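Pristell Neighbors Help Board > Home and Household > Shopping

Can I trust a phone translation of a label on something imported?

Posted by derach_road_kid

There's a discount import store on Derach Road that my mother has started going to for everything. Cleaning stuff, bathroom stuff, pantry stuff. Half of it has no English on it apart from a big word on the front, and the rest is tiny print in an alphabet neither of us reads. She points her phone at it, the phone says something, and she believes it.

I don't. Last month it told her a bottle of descaler should be "diluted in the grandmother." She laughed and used it anyway. She also bought a tub of what the phone called "paste for joy," and we still don't know if you eat it.

What I want to know is whether these apps are good enough to go by for doses, mixing and storage, or if I should be telling her to put anything unreadable back on the shelf. The store clerk says "everybody uses the phone," and I don't find that very comforting. Please don't just tell me the technology is amazing now. I've heard that from the people selling it.

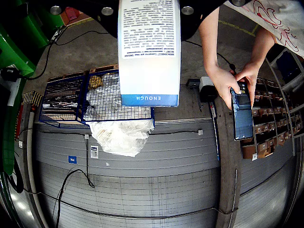 3 replies, most helpful first

Vlasta Štěpánek
(831 posts)

I translated instruction leaflets for a living before I retired, so take this as coming from someone with a grudge.

The apps are decent with ordinary sentences and poor with exactly the parts you care about. Long blocks of small print come out fairly readable, and that fools people. Then you look at the numbers. I have seen a decimal comma vanish, so 2,5 ml turned into 25 ml. I have seen "do not" dropped when it sat at the end of one line and the verb started the next. Nothing on the screen warns you, and the bad sentence looks just as confident as the good one.

What I would have your mother do:

Take a still photo in good light and translate that. The live view changes its mind every second and you end up picking the version you like.

Do one paragraph at a time. A whole panel of dense text gets its lines stitched together in the wrong order, more so on anything shiny or curved.

Read every number off the package with your own eyes. Digits are the same in Cyrillic print. If the package says 32 and the phone says something else, the phone is wrong.

Don't go by the big word on the front. It may be a brand, it may be a slogan, and an English word there promises you nothing about English anywhere else.

Copy the name of the product into a search and find the maker's own page. If there is no maker's page at all, I would leave it in the store.

For anything swallowed, or put on skin, or given to a child or a pet, none of that is enough. Take it to a pharmacist. Mine at Usman Pharmacy looks things up while I wait, though she sighs.

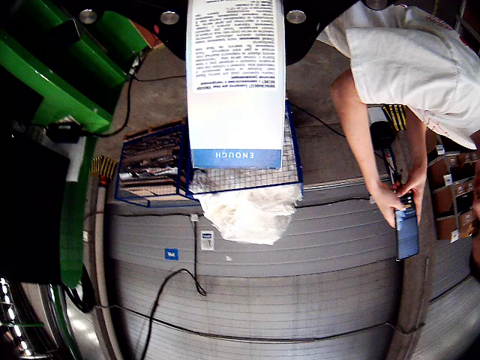
Dense small print, with one big English word on the blue band.

As for "everybody uses the phone," everybody also used to use my cousin, who had one year of Russian in school and made up the rest.

fakura_st_mike

I've used the free app on my phone for years and never had a problem. Food, soap, furniture instructions, whatever. People worry too much. If it was dangerous they wouldn't be allowed to sell it.

Comment from derach_road_kid: How would you know if you'd had a problem, though? You can't read the original either.

Comment from fakura_st_mike: I'd be sick.

Comment from Vlasta Štěpánek: Or you bought soap and it was soap. That is not much of a test.

lowbeam275

Mostly agree with Vlasta, but I'm not sold on the "find the maker's page" step. I've tried it with kitchen things and got a page that was itself run through a translator, worse than what my phone gave me. One had 33 words in it and four of them were "quality." A web page is easy to put up.

What worked better for me was the sticker. Imported goods in a regular store often have a label added with an importer's name and a phone number. I called one in December. It took over 32 minutes on hold and the man was annoyed, but he had the English sheet and read me the mixing ratio. If the number doesn't connect, that tells you something too.

Also, descaler is an acid more often than not. Please get her to keep it away from the bleach no matter what the grandmother line was supposed to say.

Comment from derach_road_kid: Checked the descaler and there's no sticker on it anywhere. It's going back to the store. She's keeping the joy paste.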